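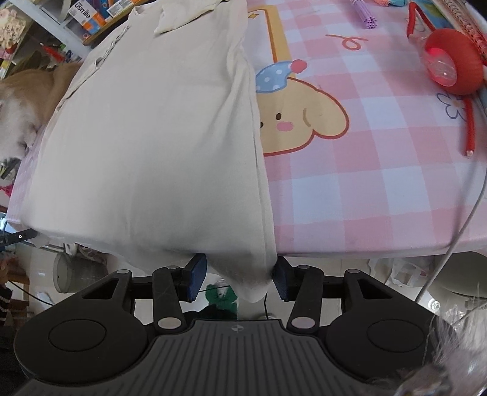 Plusieurs utilisateurs de la centrale vapeur Partanen signalent que des dépôts blanchâtres apparaissent sur les textiles clairs après quelques semaines d'usage, et demandent si le réservoir peut être rempli à l'eau du robinet. La réponse dépend de la dureté de l'eau et du réglage choisi à l'étape 4.

4. Mise en service et entretien du circuit vapeur

4.1 Première mise en eau

1. Poser la base sur une surface plane, stable et résistante à la chaleur. Laisser un dégagement suffisant à l'arrière pour le cordon vapeur.
2. Retirer le film de protection de la semelle et l'étiquette collée sur le bouchon du réservoir.
3. Rincer le réservoir à l'eau froide, puis le remplir jusqu'au repère MAX.
4. Régler la dureté de l'eau : maintenir la touche Eau enfoncée pendant 6 secondes, puis sélectionner un niveau de 1 à 4. Le niveau 4 correspond à une eau très dure.
5. Insérer la cartouche Purance dans son logement et tourner d'un quart de tour, jusqu'à la butée.
6. Brancher l'appareil et attendre que le voyant vapeur cesse de clignoter.
7. Diriger la semelle vers un chiffon usagé et actionner la gâchette jusqu'à obtention d'un jet continu.

Remarque — Une légère odeur peut se dégager lors de la première chauffe. Elle disparaît après quelques minutes.

Attention — Ne jamais verser dans le réservoir d'eau parfumée, d'amidon, de vinaigre ou d'eau issue d'un sèche-linge.

4.2 Choix du programme

Consulter l'étiquette d'entretien du vêtement avant tout repassage. En cas de textile mélangé, retenir le réglage de la fibre la plus fragile.

Synthétiques : un point, vapeur désactivée.
Laine et soie : deux points, vapeur faible, sur l'envers.
Coton : trois points, vapeur forte.
Lin : trois points, vapeur forte, tissu légèrement humide.

4.3 Détartrage

Le voyant Calc s'allume après environ 300 minutes de production de vapeur. Le code 261 s'affiche si le détartrage n'a pas été effectué; la vapeur est alors bloquée.

1. Débrancher l'appareil et le laisser refroidir complètement.
2. Placer la base au-dessus d'un évier, dévisser le bouchon de vidange et laisser l'eau s'écouler.
3. Verser la solution Cleretti diluée selon les indications du flacon. Laisser agir, puis vider.
4. Rincer deux fois à l'eau claire et revisser le bouchon à la main.
5. Remettre sous tension et maintenir la touche Calc jusqu'au signal sonore.

Attention — Risque de brûlure. Ne pas ouvrir le bouchon de vidange tant que la base est chaude.

Si le code persiste, contacter le service après-vente Irnisik en indiquant le numéro de série gravé sous la base.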